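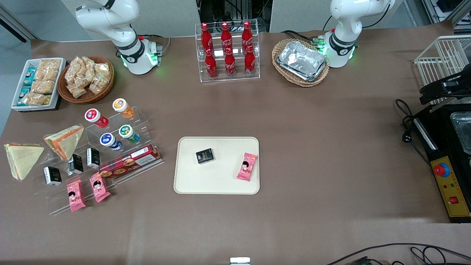 Snack station, both arms parked, one tray part-filled.

Progress report: Draft practice guide for robot arms in food service settings

Prepared for Skillstead by the Stadau project team
Reporting period: second quarter of the grant, to the end of March

1. Where we are

The agreement asked us to produce a practice guide that a small operator could follow when putting a two-armed robot to work on packaged food, and to test each clause at a bench. We've drafted 309 clauses. That number will look healthy on the dashboard and we'd ask you not to read much into it. A good share were carried over from the Mollel checklist, which was written for caged palletising cells, and we doubt they belong in a guide for a tabletop with bottled drinks and sandwiches on it.

Bench testing began later than planned. The station is now laid out the way a counter might be: baked goods and foil trays in baskets, bottles on a clear rack, small items on a stepped stand, and a cream tray where the order gets put together. We recorded 1005 picks in the period. The log tells us whether the item ended up on the tray. It doesn't tell us whether any rule in the guide made a difference to that, and this is our main worry about the work so far.

2. Emergency stops

The appliance on the right side of the bench has its own red stop button on a yellow panel. Clause by clause, the draft treats a stop button as a stop button. We think that's a mistake. A person walking up to a mixed station will hit the first red button they see, and the draft says nothing about what that button has to halt. It could be the appliance, the arms or the lot.

Deltex, as integrator, told us the arrangement complies because each machine has a stop function of its own. We accept that as a statement about paperwork. We've asked for a drawing showing which control stops which equipment, and until we have it we won't sign off the section. Our proposed wording is:

Where more than one powered machine shares a work surface, every emergency stop on that surface shall stop all of them, or each shall carry a plain label stating what it stops.

We prefer the first half. The label option is there for older gear, and we'd be comfortable seeing it removed in a later draft.

3. Indicator lights

Both arm bases show green lights when the arms are parked. The draft guide inherited a line saying that green means "safe to approach". We've struck it out. Green on a base may mean powered, ready or something the manufacturer changed in the last firmware update, and none of those is permission to reach across the table. The replacement says that no indicator light may be relied on as evidence that an arm won't move. Deltex objected that this makes the lights pointless. We'd say they remain useful to the technician.

4. Cables

The inherited checklist has one line on cables: "tidy". It can't be audited and it isn't being met. There are thin black cables across the front of our own table, and a coiled power cable beside the appliance. We've marked ourselves as failing this item and have left it that way in the log for the period.

The new section asks for three things:
- no loose cable within reach of either arm in any programmed position
- no cable crossing the edge where a person stands
- spare length coiled and fixed down, off the work surface

We haven't tested the first. It depends on a reach map for both arms, which is still owed to us.

5. Layout and food handling

Everything handled in the trials to date has been wrapped, bottled or boxed. We're uneasy about how often that gets shortened to "food" in presentations. A wrapped snack bar is a packaging problem. Nothing in our results supports a claim about unwrapped product, and the guide's title should say "packaged" until somebody funds the rest.

Layout is where the guide is strongest. The rule that the assembly tray stays clear of the display stock has held up, and so has the rule that both arms return to the rear of the table before anyone restocks. We can't yet say whether operators would keep to the second one on a busy Friday. Our bench staff know they're being logged, and a lunch counter would be another matter.

6. Near misses

Staff reported 8 near misses. In 3 of them a person's hand was over the table when an arm left its parked position. There was no contact and nobody was hurt. The Mollel form has no box for this kind of event and would have filed all of them under "product disturbance", so we've written our own form and attached it. Please don't compare the count with the previous quarter. There was no bench then, and a zero from an idle room isn't a baseline.

7. Training

Skillstead asked for a half-day operator module. We've got an outline and have run it once with our own people. They passed the quiz at the end. We'd put little weight on that, as the quiz repeats the slides nearly word for word. We'd like to swap it for a practical check in which the trainee has to stop the station from three different standing positions, without being told which button to use.

8. Money and next steps

Spending is under budget, mostly due to the late bench start. We propose to move the unspent portion into a trial at an outside site and need your approval to do so.

Before the next report we intend to:
- cut the clause count, starting with anything that can't be checked by a person standing at the table
- get the stop-circuit drawing and reach map from Deltex
- fix our own cables and re-audit
- rerun the picks with selected rules switched off where that can be done without anyone near the arms

If the last item shows no difference in placement results, we'll report that as found, and the clauses concerned will come out unless there's a separate safety case for keeping them. We'd ask that the launch date for the guide not be announced before those results are in.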